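March
By Bronwyn Brunton

The Case Against the Fully Dressed Bed

A bed is a horizontal surface with a load rating, a cleaning schedule and one job. Most advice on making one treats it as a display shelf. I have written bedding specifications for small guesthouses for 9 years, and my position is that the number of layers on a bed should be set by the time available to remove and replace them.

The usual stack is a fitted sheet, a flat sheet, a blanket, a bedspread, a throw, and pillows in covers chosen to be looked at. Every layer above the blanket has to be lifted at night, put somewhere, and returned in the morning. At the Indadier, a guesthouse whose linen budget I reviewed, the decorative layers accounted for 30 percent of laundry weight and almost none of the warmth.

Knits are the hardest item to defend. A cable-knit blanket holds air well and feels good, but it stretches under its own weight when hung, snags on rings and watch clasps, and dries slowly. If it goes on a bed at all, it should lie flat on top, with nothing heavy dragged across it. Printed pillow covers are a smaller problem. They cost little to wash, and a pattern hides minor staining better than a plain pale cover does.
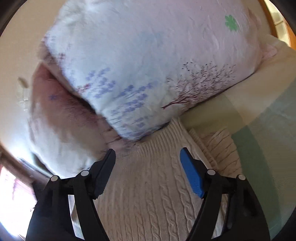

How many layers does a bed need over the fitted sheet?

Two in a heated room: a flat sheet and one warm layer. Add a third in winter and store it folded in a closet for the rest of the year.

Vaughan Baxter, who edits these pages, disagrees with me. He holds that a bedspread protects what lies under it from dust, pets and people who sit down in outdoor clothes. I accept the dust argument. A bedspread in a plain woven fabric, washed monthly, does keep the blanket cleaner. My objection is to the way it is specified. Bedspreads are sold oversize so that they reach the floor, and the excess fabric wrinkles at the corners no matter how it is pulled. A spread that stops a hand's width below the mattress edge can be straightened from one side of the bed.

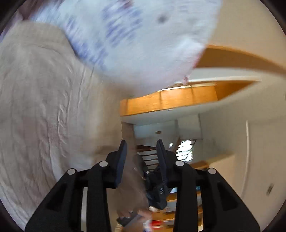 Size also decides whether the thing gets washed. A large spread fills a domestic drum, comes out creased and still soapy in the folds, and is then left for longer before the next wash. The shorter cut goes through with room to turn. I would take that over any fabric treatment.

Ruffles and fringes should be judged the same way. They catch in zippers and they fray first. When a trimmed piece wears out, the center is usually sound, and a straight hem put on early would have kept it in use.

My recommendation stands at two layers, one spread cut short, and pillows limited to the number of heads. Anyone who enjoys the larger arrangement is free to keep it, provided the same person makes the bed.

Contact the editor | Copyright Flararell | Back to top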